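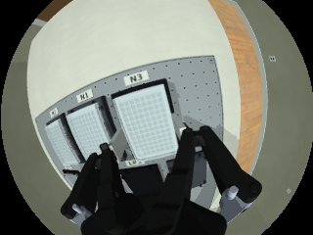
Placas multipocillo blancas sobre base perforada (render).

Hirkine, reloj de turnos para debates y asambleas
Ref. 881 · Disponible en Lenmont

Llevo media vida moderando debates universitarios, de los tranquilos y de los otros (los de libertad de expresión en el campus, con la sala llena y medio público queriendo hablar a la vez), y siempre me pasaba lo mismo: el cronómetro del móvil no lo ve nadie, y en cuanto cortas a un ponente te acusa de favorecer al contrario. Así que me puse a hacer mi propio reloj, y este es el resultado, ¡ya en su segunda versión!

El Hirkine tiene una pantalla por cada cara, de modo que la mesa y el público ven el mismo tiempo. Cuando queda un minuto se enciende la luz ámbar; cuando se acaba, la roja, con un aviso sonoro que podéis bajar o quitar del todo. Yo lo dejo bajito, que bastante tensos llegan algunos.

Trae tres modos: turno fijo, bolsa de tiempo y réplica. El de bolsa es mi favorito: cada parte recibe los mismos minutos y los gasta como quiere, en una intervención larga o en muchas cortas. Lo probamos en las jornadas Coutinho, con un debate sobre el reglamento disciplinario que prometía acabar a gritos, y las quejas por el reparto fueron poquísimas. De lo demás sí se quejaron, claro.

Pesa 400 gramos y cabe en la mochila con el portátil. Se carga por USB-C y aguanta de sobra una tarde de ponencias. Si lo vais a usar en un salón de actos grande, os recomiendo la base alta Grukard, que se vende aparte y lo levanta por encima de las botellas de agua y los carteles con los nombres.

Qué viene en la caja
Reloj Hirkine
Mando para quien modera
Cable de carga
Funda de tela
Hoja con un modelo de reglas de debate, para fotocopiar

Garantía: 2 años
Idiomas del menú: español, catalán, portugués e inglés

Una cosa que me preguntáis mucho: no, no graba audio ni se conecta a ninguna red. Mide el tiempo y ya está. Para asociaciones y facultades que pidan varias unidades hago precio aparte, escribidme desde el formulario de Lenmont y os contesto yo, normalmente por la tarde. En agosto tardo un poco más.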